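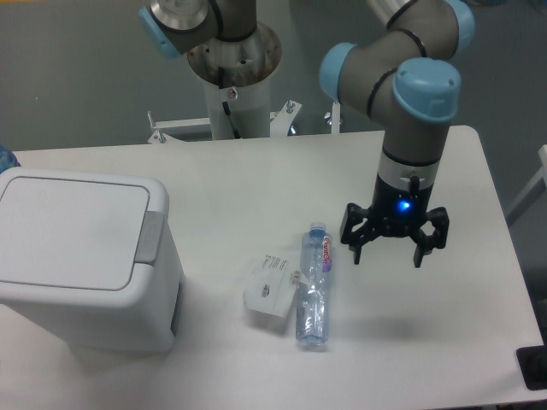 Section 3 of the Karnimia tabletop bin guide covers daily use, which is where most people start, having skipped Sections 1 and 2. Stand the bin on a flat surface before you put anything in it. A plain white table will do nicely, with the lid shut and the rubbish, such as a plastic bottle with a blue cap, laid out within reach.

3.1 Turn the bin so the latch side faces you.
3.2 Press the latch and let the lid go. It knows the way.
3.3 Fit a liner if you use one. Fold the top over the rim and keep it clear of the latch.
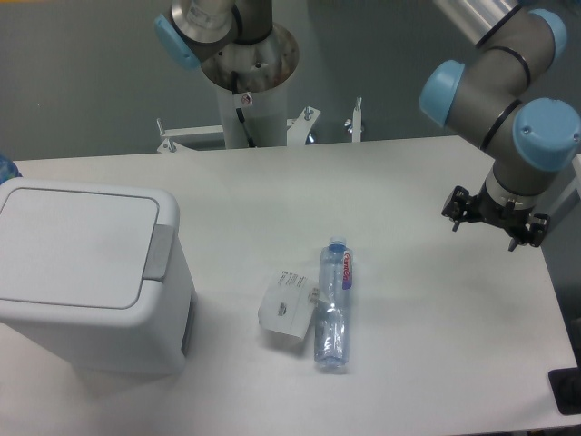 Photo: Giuliana Paucar / Karnimia

Caution: do not carry the bin by its lid. Heriberto Bedoya did so in November and has asked us to mention the stairs.

3.4 Put paper in first, then wrappers.
3.5 Empty bottles, screw the caps back on and squash them. One still full of water will win.

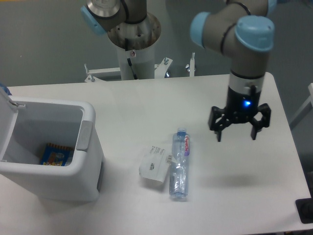
Fig. 3: Lid open, wrapper in the bin, bottle and paper still on the table.

3.6 Close the lid with one finger until it clicks. If it doesn't click, something is sticking out, and slamming won't shorten it.

Note: spare liners come in rolls of 10. They all look the same from both ends.
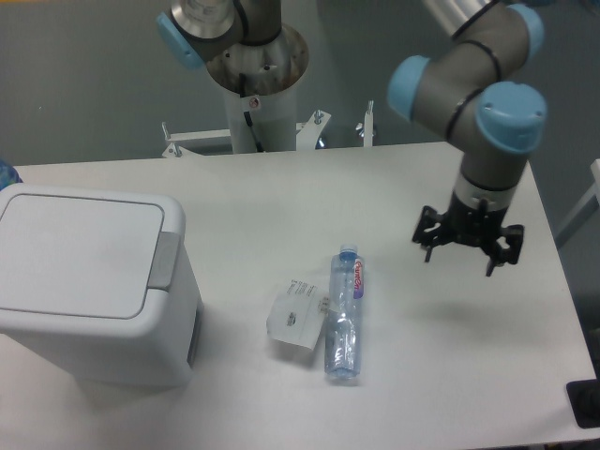 Can the bin go in the dishwasher?
Wash it by hand in warm soapy water and leave the lid open until it dries.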